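4.2 Tidying and the limits of the success count

Most of the published claims for household machines rest on a success count, and we think the count flatters them. In the Grarnwood trials the arm was given 129 attempts at putting small items back where they belonged, and 80 were scored as successful. The scoring rule, taken over from Miltus, allowed a person to reset the item after a failed grasp without the attempt being struck out. Prydderch has argued that such a rule measures the patience of the person standing by, and we see no good reply to him.

Time is the second difficulty. A ten-year-old clears a floor while talking about something else. The Gruvum controller stopped to plan before each reach, and when an item had rolled even a short way it began again from the start. Ebrahimi treats these pauses as a matter of computing power that will shrink with better hardware. Perhaps so — but the pauses were longest where the arm had to work close to its own base, and faster planning will not give a bulky limb more room to bend.

Floor work shows this plainly. Tape on carpet makes a tidy boundary for the experimenter, and few homes have one. Nine of the failures came at the edge of the marked area, where the fingers had to come in low and the rest of the arm got in the way (Figure 2). We would not read much into nine cases. We would read even less into a success rate that leaves the edges out, as the earlier reports did.

Figure 2. Gripper finger and arm sections over speckled carpet, with a corner of yellow floor tape to the right. 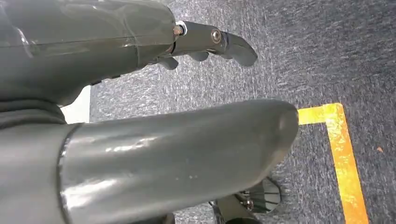 Can a machine be left alone to tidy a room yet?

On the present evidence it cannot, as too many of the recorded successes depended on a person stepping in.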